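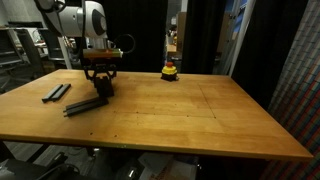

Poste d'essai, pince fermée au bout du profilé. Arrêt d'urgence au fond du plateau.

Accueil Explorer Notifications Messages Profil

Petro Kobzar
Fil sur le kit de préhension Helolura, vendu par Dirnum. Je l'utilise depuis mars, payé par l'atelier, pas de partenariat.

Le kit comprend la pince à deux mors, la bride, le câble et une licence logicielle pour un poste. Les doigts de rechange sont en option. J'en ai pris un jeu, il est arrivé après le reste.

Montage : 55 minutes en comptant la mise à jour. La notice papier s'arrête à la bride, pour la suite il faut le PDF.

Pièces longues : je prends le profilé par une extrémité, en biais sur la table. Approche verticale, vitesse réduite. Sur 200 cycles, 16 reprises, presque toutes à cause de l'orientation de la pièce.

Les barres étroites passent mieux. Pour deux barres côte à côte, je laisse un jour entre elles, sinon un doigt touche la voisine.

Le logiciel Prandley fait le travail. Les points s'enregistrent vite, mais on ne peut pas renommer un programme sans le dupliquer. Signalé au support, réponse le lendemain, pas de date pour un correctif.

Comparé au Swanepoel que j'avais avant : réglage de force plus fin, ouverture plus lente. Doigts plus épais aussi, gênant dans les rainures.

Jeu de doigts supplémentaire : 160 euros. Cher pour ce que c'est.

Je le garde pour les petites séries. Prochain essai avec des doigts plus fins, je mettrai les temps de cycle à la suite.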